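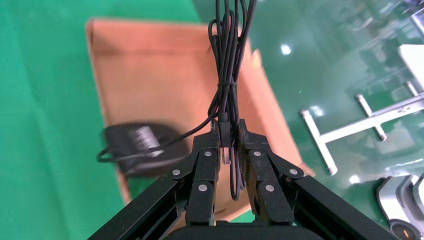
Wired computer mouse

Search this site
Search articles, topics...
Go

A wired computer mouse is a hand-held pointing device joined to a computer by a thin cable. Moving the mouse across a flat surface moves a pointer on the screen, and pressing its buttons selects or opens items. New mice are usually sold with the cable folded into loops and held by a tie, and they are often put away the same way when not in use. Black is a common color for both the body and the cord.

Parts

The body is a plastic shell shaped to fit under the palm. Most models have a left button, a right button, and a wheel between them. The wheel is ridged or covered in rubber so that a fingertip can turn it without slipping. Some shells also have textured patches where the thumb and ring finger rest.

The underside holds an optical sensor and small slick feet. Older mice used a rubber-coated ball in place of the sensor. The ball picked up dust and had to be taken out for cleaning.

The cord leaves the front of the body through a short flexible sleeve, called a strain relief. At the far end is the connector, a metal or plastic plug set in a molded housing. On most mice sold today this is a USB plug. Some makers cover it with a clear or whitish cap for shipping.

Cable

A mouse cable has several fine wires inside one outer jacket. The common desk length is 6 feet, enough to run from behind a desktop computer to the front of the desk. Travel models have a shorter cord, often 3 feet. The jacket may be smooth vinyl or braided fabric. Vinyl is cheaper and wipes clean, but it holds a bend for some time after it is unpacked. Braided cord lies flatter and can fray where it rubs against the edge of a desk.

Bundling

Cords are bundled so that they do not tangle in the box. The usual form is a long, narrow bundle of loops, with one tie near the middle. A length is left free at the mouse end so the body can lie beside the bundle without pulling on it.

The twist tie is the most common fastener. It is a thin wire inside a flat strip of plastic or paper, and two or three turns will hold a light cord. Hook-and-loop straps cost more and last longer. Rubber bands are sometimes used, but they dry out and can stick to the jacket. Plastic zip ties have to be cut off, and the cutter may nick the cable.

To bundle a cord by hand, start at the connector and fold the cable back and forth in even lengths, a little longer than the hand is wide. Stop before the strain relief. Wrap the tie once around all the loops, then twist it until it is snug. The loops should still slide a little. Winding the cord tightly around the mouse itself puts a sharp bend next to the strain relief, and this is a frequent cause of broken wires.

Storage

Offices, schools, and repair shops often keep spare mice in cardboard boxes. The school supplier Derner ships its classroom mice in cartons of 60, each with its own tie, and takes the empty cartons back. The Plestow library system, which lends out 3,000 small computer items a year, puts each mouse in a separate bag with the connector at the top. Staff there check the cord and the ties in October, before the busy season.

In an open box, loose cords soon catch on one another. Laying the bundles in one direction makes it easier to lift out a single mouse. Heavy items such as power adapters are best kept in a different box.

See also
Computer keyboard
Cable tie
Kukar strap
Strain relief
Nazarenko fold

Recently updated
Desk drawer organizer
Extension cord
Mouse pad

Reader comments (3)

corddrawer: The part about wrapping it around the mouse is right. I lost two good ones that way.

T. in Plestow: Could you add something on getting the kinks out of a new vinyl cord? Mine still has every fold in it after a week.

bluebinder: I reuse the ties from bread bags. They work fine on thin cords but not on monitor cables.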